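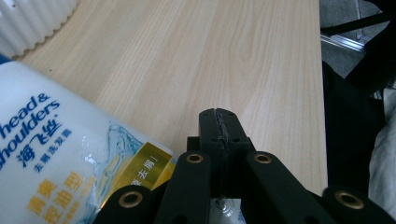 2023-12-01 — par Eilidh Kinnear, secrétaire de séance

Classé dans : Vie de l'association > Comptes rendus > Bain et hygiène

Compte rendu de la réunion de l'atelier « trousses de toilette »

La réunion s'est ouverte un peu après l'heure prévue, le temps que tout le monde trouve une chaise et que le thé infuse, dans la petite salle que nous prête la maison de quartier Masson. Finlay Drummond présidait, je prenais les notes, et je remercie d'avance celles et ceux qui me signaleront mes oublis, car on a parlé longtemps et souvent à plusieurs !

1. Approbation du compte rendu précédent

Approuvé sans remarque, à part une coquille dans le nom de la rue, corrigée depuis.

2. Les shampoings

C'est le gros morceau de la soirée. Nous avons reçu plusieurs dons de produits importés, dont le flacon blanc de Head & Shoulders posé sur la table, étiqueté en chinois sous le nom de la marque. Finlay souhaitait savoir si l'on pouvait le glisser tel quel dans une trousse. Une participante qui lit le chinois nous a gentiment traduit ce qui est imprimé dessus : il s'agit d'un shampoing antipelliculaire, et la mention en orangé annonce une version fraîcheur, pour cheveux gras. Beaucoup d'entre nous avaient reconnu la marque au premier coup d'œil, mais de là à deviner la variante, il y avait un pas.

La discussion qui a suivi a été vive et très sympathique. Les uns pensent que les personnes qui reçoivent une trousse ont bien le droit de savoir ce qu'elles se mettent sur la tête, les autres qu'un shampoing reste un shampoing et qu'il serait dommage de le laisser dormir dans un placard. On s'est mis d'accord assez vite — je le note avec plaisir — sur une solution simple : tout flacon dont l'étiquette n'est pas en français recevra une petite languette attachée au goulot, avec le type de produit et le type de cheveux, écrits à la main et bien lisibles. Les flacons dont personne ne sait lire l'étiquette seront mis de côté jusqu'à la réunion suivante.

Il a aussi été rappelé que les flacons entamés ne partent pas dans les trousses, même presque pleins, même donnés de bon cœur. On vérifie le bouchon avant d'étiqueter.

3. Le rangement sur la table et dans l'armoire

Nous aimons tous travailler sur la grande table en bois clair, et l'on a redit combien elle était agréable, mais il faut reconnaître qu'elle se marque facilement. Les flacons seront désormais rangés debout dans des bacs, les shampoings d'un côté, les gels douche de l'autre, et l'on essuiera le plateau en fin de séance avec un chiffon doux. Pas d'éponge à gratter, s'il vous plaît !

Pour l'armoire, deux modèles ont été comparés, le Bralter et le Hedwood. Le premier est plus profond, le second a de vraies portes qui ferment à clé. Après un tour de table (long, mais il fallait que chacun puisse s'exprimer), la préférence va au Hedwood, pour un budget de 90 euros, livraison non comprise. Finlay demandera si quelqu'un peut aller le chercher en voiture, ce qui réglerait la question.

4. Bilan des trousses

Depuis le lancement, l'atelier a préparé 3 138 trousses. Un petit silence ravi a suivi l'annonce du chiffre, puis quelques applaudissements. Presque 2 000 d'entre elles contenaient un shampoing, les autres un simple savon, faute de dons suffisants à ce moment-là. L'idée d'une collecte réservée aux shampoings, avec une affiche chez les commerçants, a été bien accueillie. Je me charge du texte et Finlay de la mise en page, avec le logiciel Skilter qu'il a chez lui.

5. Questions diverses

On demande s'il faut prévoir des peignes : oui, si l'on en reçoit, mais on n'en achète pas pour l'instant. On demande également si les échantillons d'hôtel sont acceptés. Ils le sont, à condition d'être regroupés dans un sachet fermé, sinon ils se perdent au fond de la trousse.

Les 14 languettes d'essai découpées pendant la réunion sont dans l'enveloppe brune, au secrétariat. Servez-vous-en, et dites-nous si le carton tient bien à l'humidité.

Prochaine rencontre avant la fin de décembre, à la même heure, dans la même salle. Chacun apporte ses ciseaux et de la ficelle, et je m'occupe des biscuits.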